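Suivi d'incident : poste de pliage, bras gauche
Ouvert par : Lụa Quan
Assigné à : Somkiat Chantharasri
Priorité : haute (au départ : « gênant »)
Date d'ouverture : 2026-07-10

Symptôme
Le bras gauche descend vers le tas de linge, s'arrête en l'air, ferme la pince sur rien et annonce une prise réussie. Il transporte ensuite ce rien jusqu'au panier avec beaucoup de soin, l'y dépose et incrémente le compteur. Le tableau de bord Stadis affiche 100 % de réussite. Le tas, lui, n'a pas maigri.

Note 1, Lụa
Redémarrage du contrôleur, puis du superviseur Merkach, puis de moi-même (café). Aucun changement. J'ai relancé une série de 60 cycles à vide pour voir si le défaut dépendait du tissu. Le bras est tout aussi satisfait de lui sans tissu. J'ai relevé l'état des patins pendant que la pince était ouverte au-dessus de la table. 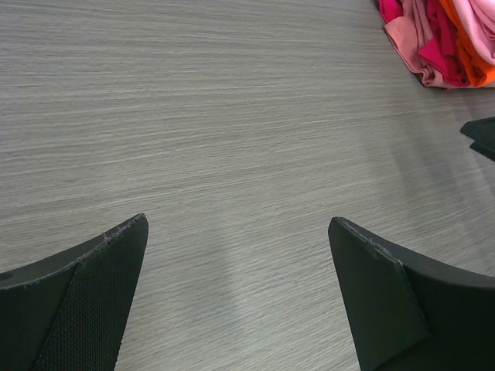 Le seuil de détection de prise repose sur le courant moteur en fin de fermeture. Quelqu'un l'a abaissé à 50 dans le fichier de configuration, contre 93 dans la version livrée par Ruangrit. Le commentaire de la modification dit « petit ajustement ». Il n'est pas signé, ce qui est dommage, j'avais des choses à dire à son auteur.

Note 2, Somkiat
Le seuil explique les fausses prises, pas l'arrêt trop haut. J'ai ressorti le ticket d'octobre sur la calibration de hauteur : clos sans correctif, motif « non reproductible ». Je le reproduis à chaque cycle, je veux bien donner des cours.
Cause probable : après un arrêt d'urgence, le bras reprend avec l'ancien décalage du plan de table. Ma journée d'hier en comptait plusieurs, dont un parce que le bras s'est mis à redescendre dans le panier alors que j'avais la main dedans. Pas de contact, mais je change la priorité du ticket et je demande que l'on arrête de le qualifier de gênant.

Note 3, Lụa
Consigne jusqu'à nouvel ordre : pas de main dans la zone sans consignation du bras, même pour rattraper une serviette. Reprise à vitesse réduite uniquement.
Seuil remis à 93, calibration refaite à la main, essais de dépose relancés.

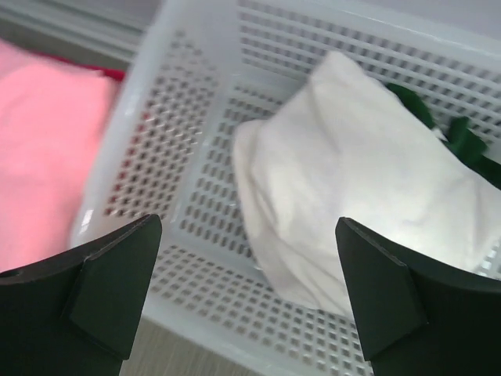 Les fausses prises ont disparu du journal. Le taux affiché a baissé, et j'ai déjà reçu un message me demandant ce que j'avais cassé. J'ai répondu : les statistiques.
Reste la reprise après arrêt d'urgence. Le décalage périmé revient encore si l'on réarme depuis le pupitre Fodley, jamais depuis le superviseur. Pupitre débranché en attendant, bouton d'arrêt d'urgence câblé à part et vérifié.

Note 4, Somkiat
Journaux des deux réarmements joints et transmis à Ruangrit. Leur première réponse suggère de redémarrer le contrôleur. Je les ai renvoyés à la note 1.

État : ouvert, contournement en place
À faire : correctif de reprise, verrouillage du fichier de configuration, remplacement des patins à la prochaine maintenance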